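Storage and Handling Notes: Slotted-Angle Shelving, Load Ratings and the August Inspection Round

The annual inspection of static shelving is scheduled for August and covers every bay in the parts store, the returns area and the mezzanine. Most of the findings last year concerned missing or unreadable load plates, followed by bent braces and shelves moved to a new height without a check on the rating. The notes below cover the points that came up most often when the findings were reviewed.

A shelf rating is given per level for a uniformly distributed load. A level rated at 431 pounds will carry that figure when the weight is spread over the whole deck. It won't necessarily carry the same weight in a single crate set at midspan, where the bending moment is up to twice as high. The plate on each bay also gives a total bay load, and this is often lower than the sum of the levels. Both limits apply at the same time.

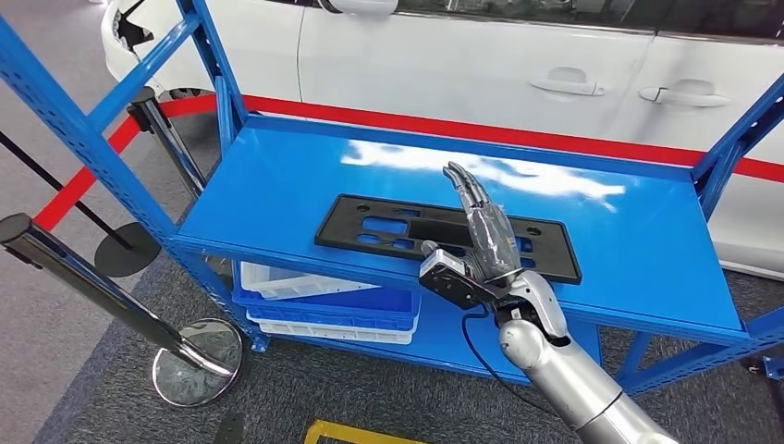
Can a shelf level be moved up or down without a new rating?
It depends on the gap it leaves. The load an upright can carry falls as the unsupported height between levels increases, so taking out a level or widening a gap calls for a fresh calculation. A move that leaves every gap at or below the one stated on the plate can go ahead, with a note in the bay record.

Bracing is the part most often misjudged. The diagonal braces carry very little of the vertical load, but they keep the uprights square, and a bay with a loose brace can lean well before any shelf looks overloaded. Gervásio Teixeira measured the lean on the Jutitz bays after the floor was resealed and found that the worst of them had a brace bolt missing at the foot. The bolt was replaced, the bay was unloaded and trued, and the reading came back within tolerance.

Lean is checked with the bay empty and again with it loaded. Hang a plumb line from the top of the upright and measure the offset at the base in two directions, along the aisle and across it. The limit we use is height divided by 200. For an upright 84 inches tall this works out to 0.42 inch. A bay that is inside the limit when empty and outside it when loaded should be unloaded from the top down and tagged.

Dents in uprights are judged with a straightedge held against the face. Any crease, tear or split at a slot takes the upright out of service, whatever its depth. Uprights aren't to be hammered or heated back into shape. Cold straightening leaves the steel weaker at the bend, and the damage is hard to find afterward under new paint.

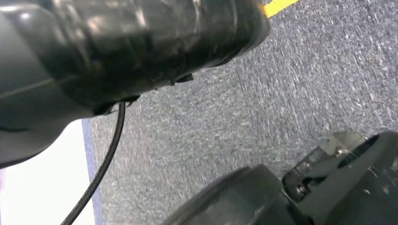

Stores and Materials Handling Department

Fasteners were the subject of a separate question from Zahira Pattinasarany, who asked whether the Provik clips and the older Birnetti clips can be mixed in one bay. They can't. The two have different tab depths, and a Birnetti clip in a Provik upright seats on the paint edge instead of the steel. Bays with mixed clips have been listed and will be changed over in bay order. Clips taken out go to scrap and shouldn't be returned to the bin.

Bolted connections are checked by hand wrench for looseness first, then a sample from each bay is checked with the torque wrench. If one bolt in the sample is low, the whole bay is done. Sekar Yeoh has the torque values by bolt size and will add them to the inside cover of the bay record, where they were before the binders were replaced.

Floor fixings need their own line on the sheet. Anchors are required on any bay whose height is more than four times its depth, and on all bays beside a truck aisle regardless of proportion. Shims under a foot plate must be steel and cover the full plate. Folded cardboard was found under two feet last year and has been removed.

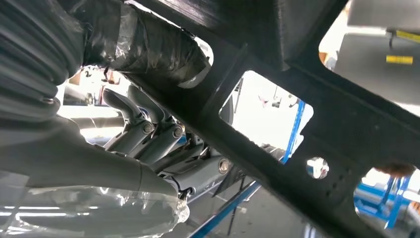

Load plates are being reissued in a larger format, with the level load, the bay load and the maximum gap in that order. The old plates listed the bay load first, and several people had read it as the figure for one level. Walid Dabbas is fitting the new ones at eye height on the left upright, starting with the Tuhumury aisle. Until a bay has its new plate, the old one stays in force.

Damage reports go to Suryani Hartono before the end of the shift in which the damage was found. Give the bay number, the level and the side, and leave the tag on until the bay has been signed off. The next set of inspection sheets will be in the stores office from Friday.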